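About Stenix

Independent comics in print and digital editions

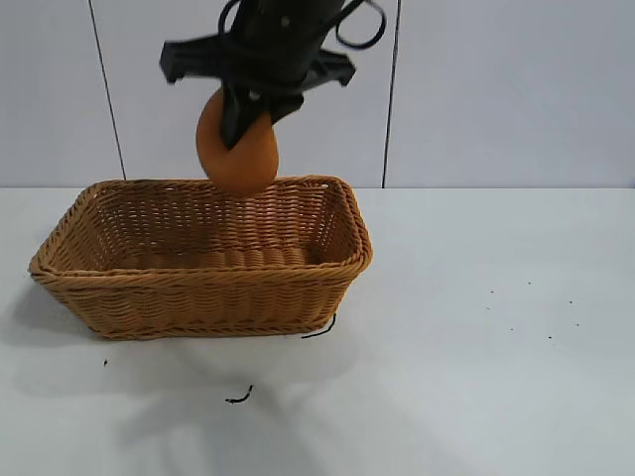 By Tiziana Ferri, Managing Editor
Updated March 31, 2021

Stenix publishes creator-owned comics in single issues and collected volumes. The current catalog holds 30 titles, most of them science fiction and fantasy.

The longest-running series is Gorkingate, a monthly book written by Aldo Longo and set in a walled port whose gates open once a year. Its first issue had a print run of 2,000 copies. Fosska, a six-issue limited series, followed in October and sold 1,330 copies through comic shops. The collected volume includes the full script of issue one and 12 pages of layouts.

Single issues are 32 pages, saddle-stitched, in standard US comic size. Collected volumes are softcover with sewn binding. Digital editions are released on the same day as print, as PDF and CBZ files without copy protection.

Creators keep copyright in their work. Stenix licenses print and digital rights for a fixed term, after which they return to the creator. Lettering and prepress are handled in house. Orlandini ships all shop orders and replaces copies damaged in transit.

Pitches are read twice a year. Send a one-page summary, five finished pages and a list of the full creative team. Scripts without art are not reviewed.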